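How We Taught the Club Arm to Build a Sandwich (and How You Can Set Up the Same Exercise)
Oct 23, 2022 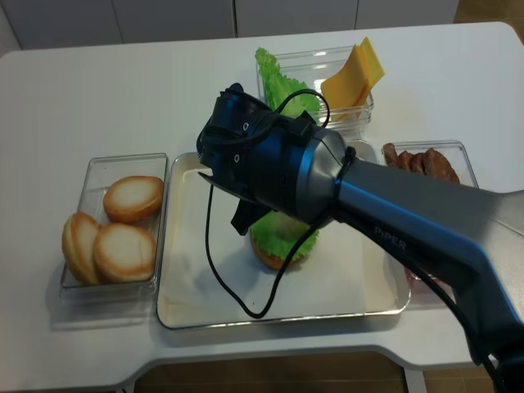 I've been running the after-school robotics club at Mellside since June, and the sandwich exercise is the one everybody asks me about, so I'm finally writing it down properly. It's a good first project for a group that has already moved the arm around a bit and wants it to do something with a beginning and an end. Plan on three or four club meetings. We took five, but we lost one of those to a missing power adapter (it was in my bag).

What you need

A small arm with a two-finger gripper. Ours is a PiPER, but nothing in the steps depends on that. A table you can walk up to from at least two sides. A flat tray to build on. Three clear plastic containers, shallow ones if you can get them. A play food set with buns, lettuce, cheese and some kind of meat. Masking tape, a marker and a phone timer.

Please use play food! We tried one real slice of cheese in the second meeting and it folded over the fingers and stayed there, and the whole rest of the afternoon smelled like it.

Step 1: Lay out the table

Put the tray in the middle. Buns go to the left, lettuce and cheese share the container at the back, and meat goes to the right. That leaves the front side open, so a student can lean in and fix things without knocking over a container. Always stop the arm before a hand goes in. We say "hands" out loud, the person at the keyboard says "stopped," and only then does anybody reach.

Once you like the layout, run masking tape along the outside corners of every container and the tray. Do this before you record a single position. If a container slides half an inch between meetings, all your saved positions are wrong and you'll spend an hour blaming the code.

Step 2: Deal with the cable

You want enough slack for the wrist to turn all the way through its moves, and not so much that the loop drags across the lettuce. Strap the cable at the wrist, then move the arm by hand to its farthest reach in each direction and watch what the loop does. We still get this wrong sometimes. A slow practice run with an empty tray will show you where it catches.

Step 3: Teach the positions

For every ingredient you need a "hover" position (straight over the item, fingers open, a few inches up) and a "grab" position (down at the item). For the tray you need one hover and then a separate drop height for each layer. That last part trips up every group. They teach one drop height, the bottom bun lands nicely, and then the cheese gets rammed into the lettuce because the stack is taller now.

Write all of these on paper as well as saving them. Samina Jadoon, who was our notebook keeper this term, drew a little map of the table with the position names on it, and I can't tell you how much arguing that map has saved. We name ours in plain words: BUN HOVER, BUN GRAB, TRAY LAYER 2. Our first set was named after somebody's cats and I had to redo the lot.

Step 4: One ingredient at a time

Start with the bottom bun and do nothing else until it works five times in a row. Buns lying flat are harder than you'd think, as the fingers need to come down on both sides of the rim. If your container is tight, stand a bun up against the wall and let the students compare which way is easier to pick.

Lettuce comes next. Ours is frilly and it grabs well if you pinch it near the middle, but let go too high and it drifts off to the side. Lower it until it's nearly touching, open the fingers slowly, wait a second, then lift. That one-second wait fixed more failed runs than anything else we changed.

Cheese is the mean one. The slices are flat and they like to come up in pairs. Lean them against the inside wall of the container so the top corners stick up, and go for a corner. Meat is easy by comparison, so I save it for the students who've had a rough meeting :)

Step 5: Put it together

Our order is bottom bun, lettuce, cheese, meat, top bun. Run it at the slowest speed you have. Seriously, the slowest. Everybody wants to see it go fast and then there's lettuce on the floor.

When a run fails, don't restart right away. Leave everything where it landed, have one student say which step it was on, and write that down. By the end we had 16 full runs in the notebook, and the failures were nearly all cheese.

A few things to try afterward

- Swap two ingredients in the order and see which heights need changing.
- Have a second group run the program using only the first group's notes.
- Take an "order" from somebody across the room and build just what they asked for.

We're on that last one now. The kids have named their pretend restaurant Edolico and there's a menu taped to the door, with a double cheese that the arm can't make yet. If your club gets the cheese to come up one slice at a time, every time, please write and tell me how you did it!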